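Learning to keep house in a new country

When I moved here for work four years ago, I knew how to write a report and how to drive a car in snow, but I did not know how to wash a sweater. In my parents' home the washing was done by my mother and my aunt, and I am a little ashamed to write this. I was a grown man and I believed that clean clothes came from the wardrobe.

My first apartment was in Kobori, on the hill behind the bus station. The machine was in the basement and it took coins. I put everything inside together, shirts, jeans, one red scarf, and I chose the hottest program, as I thought hot means clean. You can guess the color of my shirts after this. I wore a pink shirt to the office for the whole winter and my colleague Asif Memon was polite enough to say it was a good color for me.

Asif is the person who taught me most of what I write in this post. He grew up with three sisters and everybody had duties. His rules are simple and I still follow them, so I will put them here for other people who start late like me.

Sorting

I used to think sorting was only white and not white. Asif sorts by how heavy the cloth is. Towels go with towels. A towel is heavy when it is full of water and it beats the thin shirts, and also it leaves small fluff on them. Dark things go separately for the first few washes, after that he is not so strict, and I am also not so strict.

I keep two bags inside the closet door, one for heavy things and one for light things. When a bag is full I wash it. Before I had a plan with days of the week and I never kept it.

Temperature and soap

Almost everything I own is washed cold now. Sheets and towels I wash at 60 degrees. My machine shows Celsius, it is a Durisano which the previous tenant left, and the numbers on the knob are half gone, so I made my own marks with nail polish from my neighbor.

I also used much too much soap. The cap of the bottle has lines inside and I was filling it to the top every time. Asif looked at my towels and said they felt like cardboard. He told me to wash them once with no soap at all, and there was still foam in the little window! Now I fill to the first line and one bottle lasts me from winter until July.

Drying

This was the most difficult part. In Rerton, where I live now, it rains a lot and the apartment has no balcony. For one year I dried everything on chairs and doors, and the bedroom smelled like a cellar. Then I bought a folding rack at Vollitz and put it near the window, with the window open a little even in cold weather. There must be space between the things. If two towels are touching, the place where they touch will stay damp until the next day and you must begin again.

Somebody at work told me to buy a dehumidifier. I looked at the prices and closed the page.

Folding

I will be truthful, I do not love folding. My cousin Arsalan Yousafzai stayed with me for a month and he folded everything the same evening, while he was on the phone with his mother. He never looked at his hands. I tried it too, and it works if the phone call is not too serious.

What I learned from him is to use the bed as a table. It is the biggest flat place in a small home. Put the things there in the afternoon, and you must deal with them before you sleep. With a chair this does not happen. A chair can hold clothes for weeks, and you start to take your socks directly from it.

For small cloths I do not make a nice shape. I fold in half, again in half, and finish. My aunt does thirds, with the edge hidden inside, and her shelf looks like a shop. Mine is only for me.

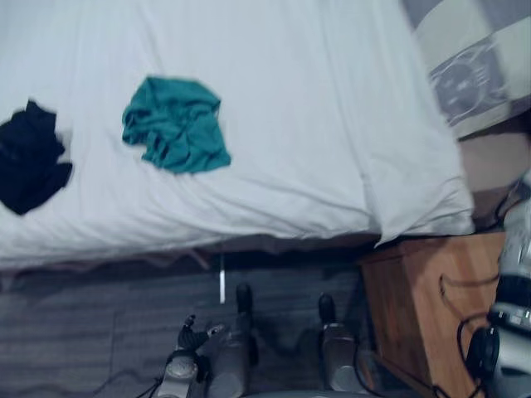 Teal cloth in both of these, on the bed in one and in the tray in the other.

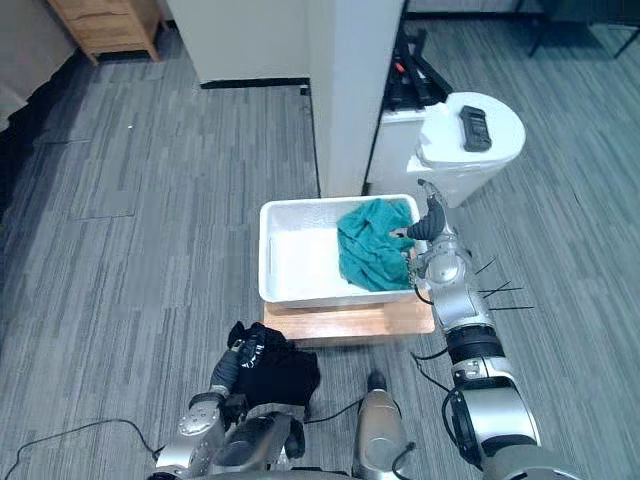

What I still do wrong

Ironing. I own an iron and I used it for two weddings and one interview. For the other days I hang the shirts when they are very wet and pull the collar with my fingers, and this is enough for my office.

Wool also. I have a gray sweater from my father and I am afraid to wash it in the machine, even with the wool program. I wash it in the sink with cold water and press it in a towel, and it takes the whole evening. If you know a better way please write it in the comments. Asif says I should just send it to the cleaner, but the one on my street has lost a coat of mine before and we do not speak.

Next time I want to write about cooking rice, which I also learned too late.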